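Last revised 03/12/2023.

# Sastby Household Food Waste Diary

The dataset holds 837 diary entries from 30 households in Sastby and Plulovcombe, recorded in July. Each entry gives the food, its weight in grams and the reason for disposal. Bakery items and packaged snacks share one category.
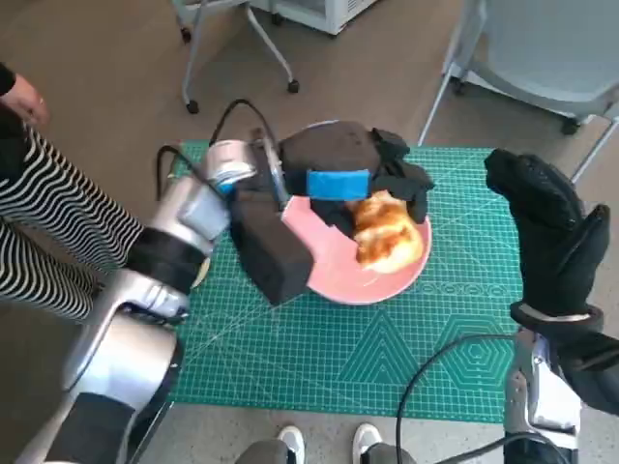 One Plulovcombe household objected that stale bread and unopened biscuits ought never to have been coded together. The category will be split in the next release.

## Fields

- `entry_id`: integer
- `item`: free text, original spelling retained
- `grams`: capped at 300
- `bin`: green, red or compost

## Known limitations

Kitchen scales were supplied by Drendberg. Liquids are excluded, and 199 entries carry no reason code.

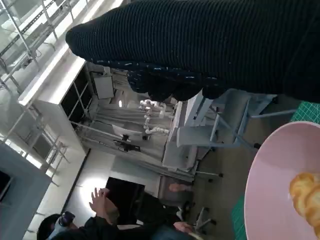

McIntyre asks whether the blank codes could be imputed from the free text. They may be, provided the imputed values are stored in a separate column and labelled as such.

## Licence

Non-commercial use only.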